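Leonidas Tsoukalas
October 8, 2026

1/ My cat has been told to lose weight. She took it well, mostly because she was asleep in the carrier at the time. I took it less well. A thread.

2/ The cat is Vidska. She is gray, middle-aged, and shaped like a loaf that kept rising. The vet in Girkley has a chart on the wall with cat silhouettes seen from above, going from "too thin" to "obese." Vidska sat down in front of it and blocked the last two.

3/ I was asked how much she eats. I said "a scoop." I was asked how big the scoop was. I had been using a coffee mug from the Pilten garden center, so we moved on to the next question.

4/ The next question was treats. I said a few. The vet let the silence do its work and I said more than a few.

5/ Homework: weigh the food. On a scale, in grams, like a baker or a criminal. The vet worked out a daily amount for her target weight and told me firmly not to go lower and not to speed it up. Cats who suddenly stop eating or lose weight too fast can get very sick in the liver. So no crash diets, even if she's rude.

6/ Weighed the old mug that night out of curiosity. I won't be sharing the result. I will say the bag always did seem to go quickly.

7/ We started in July. First week, she stood at the bowl after dinner and looked from it to me and back again, like someone checking a restaurant bill.

8/ Second week, she discovered that 5 in the morning exists. She has a method. First she sits on the chest. Then she puts one paw on the lower lip. Then she knocks my glasses off the nightstand, and she waits until I'm looking.

9/ I complained about this to my neighbor's cat, Thân, through the fence. Thân is slim, eats whenever he likes and leaves food in the dish. I have asked Vidska to consider his example. She hissed at him through the same gap.

10/ Things I tried that did nothing: ignoring her (she is better at it than I am), feeding her later at night (she just had two complaints instead of one), and explaining.

11/ Something that did help: splitting the same daily amount into more, smaller meals. Same grams. She seems to keep score by number of dinners, and I'm not about to teach her math.

12/ Also helpful: making her work for part of it. I started with kibble in an egg carton. She stared at it for a while and then tipped it over, so I suppose we both learned something.

13/ The canned stuff goes down better than the dry and she acts fuller after it. The vet was fine with the swap as long as I redid the grams. I redid the grams. I now own a notebook for this. It has a ribbon.

14/ I posted about the 5 a.m. business a while back and it got 2,936 views and more advice than I've had about anything, including my mortgage. By far the most popular suggestion was an automatic feeder, so the cat blames a machine and leaves your lip alone.

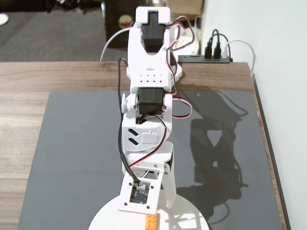
15/ The feeder question comes down to whether you trust anything with a motor near a hungry cat. I don't, yet. My standards may be off. Take the white arm there, with its black servos and a gripper up top: Vidska would have the little orange brick at the bottom under the couch before the first joint turned. Whatever I buy needs a heavy base, a lid that locks, and no parts she can carry off.

16/ If you have more than one cat, people tell me there are feeders that open only for the right microchip. I have one cat and she'd still find a way to be the wrong one.

17/ Exercise update. Wand toy, 10 minutes before dinner. She does the first few lying down. Then there's a real sprint down the hall, then a flop on her side as if she'd been shot in a western. I clap. I'm told this is not necessary.

18/ Weigh-ins are me on the bathroom scale holding the cat, then me on the bathroom scale without the cat. This has produced information about both of us. Only one of us is on a plan.

19/ She's down a little. The vet called it "a good slow start" and wrote it on her card. From the side she looks the same. From above I'd say she has moved one silhouette to the left, if she'd let anybody see the chart.

20/ Next visit is in a few weeks. Until then it's the scale, the notebook and the paw on the lip. If anyone has a feeder that has survived a cat with a grudge, tell me which one and how long it lasted.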